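Setting up the dice pick in simulation

Before we let the arm near the real bench at Tilthorpe, we run each pick in the simulator. Load the room file and check that the wedge pedestal sits on the table top. Then lower the gripper over the dice with its fingers pointing straight down. 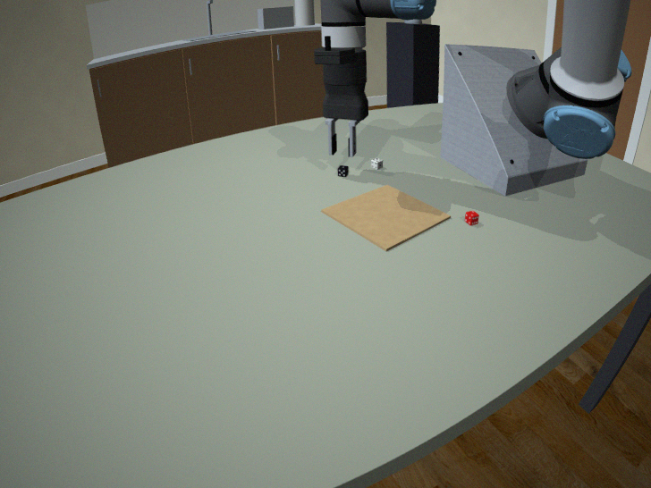 Set the approach height to 50 mm and the finger speed to 25 per cent. Keep the tan square flat on the table — if it tilts, the contact settings are wrong and you should reload. Save the pose as "start".

Next, switch to the room view and look at the whole arm. The elbow should stay high and the wrist should hang straight down.
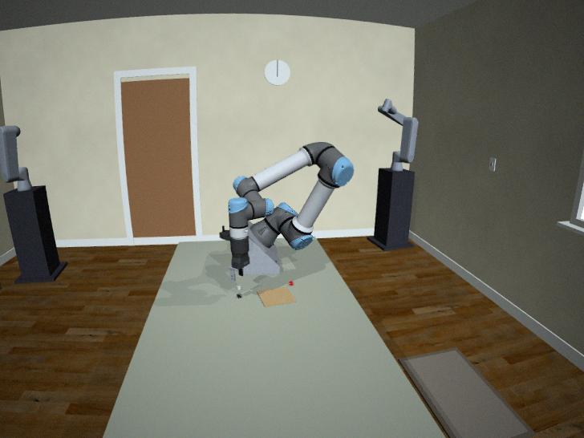 Room view: arm folded, gripper to the left of the pedestal.

Run the pick 48 times and keep the log. Kiran Joshi has the script that reads it. Send him any run where a die ends up on the floor.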